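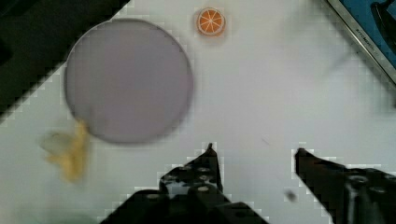

Homework should have an end

When I was a pupil, homework ended when I closed the notebook. In the house where my two daughters do their homework, it does not end. The school platform sends a message at four in the afternoon, another one after dinner, and sometimes one more when the younger is already in her pajamas. Each message is small and polite. Together they take the whole evening.

Our school in Stonar started with the Flevora platform in December, and I want to say first that I am not against it. I work with computers myself. I like that I can see the week's tasks in one place, and I like that a sick child can read what the class did. Before this we had paper notes, and paper notes in our family had a short life.

My complaint is about the hours. A teacher finishes her planning at eight in the evening, because she also has a family, and she presses the button. The task is for Thursday, so there is no hurry. But the tablet makes its sound, and my older daughter stands up from the table to look. She is eleven years old. She cannot hear that sound and decide that it is not important. I am much older and I also cannot do it with my own phone.

The usual answer is that parents must set the rules at home. I agree with half of it. We have a rule: after seven the tablets stay on the shelf in the hallway. For the first week it worked well. Then my daughter came home upset, as the other children in her group had already divided the work in the class chat the night before, and she received the part which was left. So our rule had a price, and the child paid it. A family alone cannot make a good rule when the rest of the class lives by a different one.

My cousin's children go to school in Mulov, where they use the same platform. There the school switches off the notifications between six in the evening and seven in the morning. Teachers can still write when they want, and the message simply waits until the morning. I am told this took the office a few minutes in the settings. It did not cost any money. Our school has 907 pupils, and I don't see why it should be more difficult with us.

Some parents at the last meeting said that children must get used to it, that working life is the same. Maybe it is. But we do not give children coffee to prepare them for the office. Also I am not sure that working life should be like this, and it is a strange thing to teach it to them as if it were the weather.

What I ask for is modest. Let the school choose an hour, write it in the school rules, and set the platform to respect it. The class chat should close at the same hour. If it doesn't work after one term, we can discuss it again, and I will come to the meeting and listen.

Comments

Parent of three
Agree about the chat. The platform is fine, the chat is the problem.

warraich_dad
My son forgets everything unless he gets a reminder in the evening. Please don't turn it off for all of us.

Teacher, grade 4
I would be glad of this. Parents write to me at ten at night and expect an answer before breakfast.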